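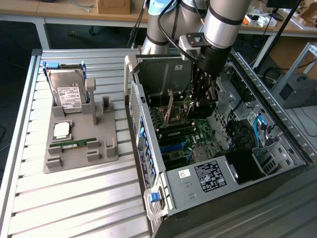 Right, quick one before work. Had the Hudberg projector since September, people keep asking, so here goes.

Short version: good picture, bad speakers, remote from hell. Would I buy it again? Yes. Probably. If it was on offer.

I put 116 hours on the lamp before writing this, mostly trailers and old thrillers, plus one very long Saturday with the whole Welside trilogy. Picture first. Lovely! Blacks are proper dark grey, which at this price is as good as you'll get, and faces look like faces and not like boiled ham. The night chase in Welside 2, the bit I always test with, you can tell who is driving. On my old one it was headlights and guesswork.

Brightness is so-so. Curtains shut, fine. Curtains open at four in the afternoon, forget it. They say 1000 lumens on the box, make of that what you will.

Fan noise: there, but a steady hum. You stop hearing it by the second reel. Except in Huamán, which has almost 34 minutes without dialogue and I heard every second of the thing. Slow film anyway. Good ending. 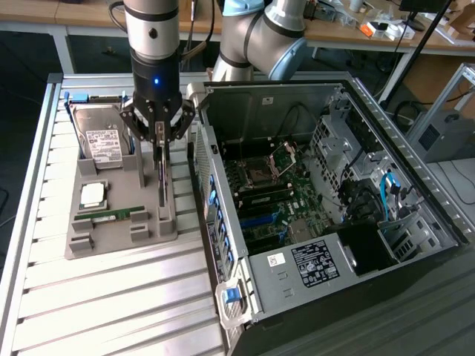

The built-in player is where it gets fiddly. It'll read a film off a USB stick no problem, subtitles and all, but my collection is 2631 files and they don't go on a stick. A full size 3.5-inch hard disk, silver top, white label covered in barcodes like the one stood on end in that grey tray, needs its own power and a dock before the projector will so much as look at it. Then the menu takes an age to list everything. No search. You scroll. And scroll. And it sorts "The" under T, which is just wrong. I gave up and plugged the PC in with a long HDMI lead. Works first time, looks the same.

Sound. Oh dear. Explosions like somebody dropping cutlery. Use anything else, an old stereo will do. Headphone socket is fine, bluetooth lags a tiny bit so lips go out of sync, there is a delay setting but its buried under Picture for some reason.

Remote: not backlit. For a thing you use in the dark. Mute sits right next to power. Katherine Inga turned the whole lot off two minutes before the reveal in The Fundenton Letter and we had to sit through the logo and the warm up again. Nigel Horrocks has the same model and put a blob of glow paint on his, so I've nicked that idea.
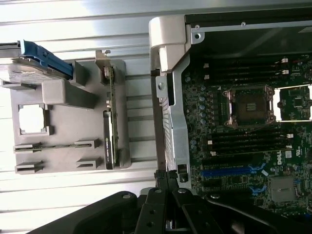 *Dell board, processor socket and memory slots empty.*

Other bits:

- focus wheel drifts if you knock teh table
- keystone does the job, go easy or the edges go soft
- power lead too short
- carry bag suprisingly nice

Four out of five for the picture, two for the sound, call it three and a half. Trailer for Welside 4 is out tonight and I'm watching it on the wall, big as it'll go.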